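3. Planning the purchase and the work place

3.1 Before you order

Please read this section before you sign the order for the Odia household package. Many customers budget only for the robot itself, and the other costs come later as a surprise. The steps are written for a first purchase of one unit. If you already own an older Clelton unit, begin with step 4.

1. Write down the tasks which the robot must do in the first year. Keep the list short. Each task needs its own objects and furniture, and these must be in your budget too.

2. Choose the hand type. The multi-fingered hand costs more than the two-finger gripper and needs service more often. It is the right choice when the robot must take food, tools and handles of different shapes.

3. Ask your Brultano dealer for the price of the complete package: robot, hands, cable set, charger and first service visit. Check that all five are on the same quotation.

4. Check the delivery time for spare fingers. In July and August the factory works with fewer people, and parts can take 40 days.

5. Reserve money for consumables. This covers cable ties, leg padding, labels and cleaning cloths. We recommend 565 euros for the first year.

Note: The price list does not include transport. The transport box needs a door opening of at least 90 cm. If your door is narrower, tell the dealer before the order is confirmed.
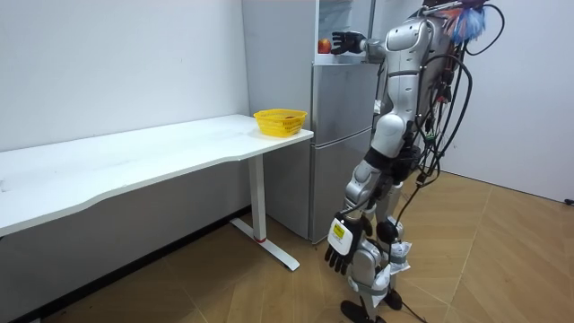

3.2 Budget for the room

The room is the part of the budget which customers forget most often. You do not need a large hall, but you need real furniture in normal household size, and it must stay in the same place during the whole project. For kitchen tasks, plan at least one appliance and one work surface close together, like the two-door refrigerator and the long white desk with the yellow basket. A used refrigerator is good enough for most projects. Check only that the doors open fully and that the shelves are firm. For the desk, choose a model with a stable metal leg, and measure its height before you buy.

6. Draw the room on paper, with the doors of all appliances in the open position. Mark a free area of 200 cm by 200 cm for the robot.

7. Plan the power points. The robot charger needs its own socket. Do not connect it to the same extension lead as the refrigerator.

8. Decide where the cables will go. A cable which lies on the floor behind the feet must have enough free length for the longest reach.

Caution: Do not put a carpet or a loose mat in the free area. The feet can catch the edge and the robot can fall. Damage from a fall on a loose floor covering is not included in the guarantee.

Caution: Keep people out of the free area while the motors are on. Include a floor marking tape in your order if the room has no other border.

3.3 Rent or buy

If your project is shorter than 9 months, ask for the rental price as well. The Yordanov rental contract includes service visits and one exchange of the hands, but the furniture and the objects are always paid by the customer. For longer projects the purchase is usually cheaper – please calculate both before you decide.

9. Send the room drawing and the task list to the dealer together with the signed quotation. The delivery date is confirmed only when both documents have arrived.

Note: Keep a copy of the drawing. You will need it again in section 4, when the robot is unpacked and put in its start position.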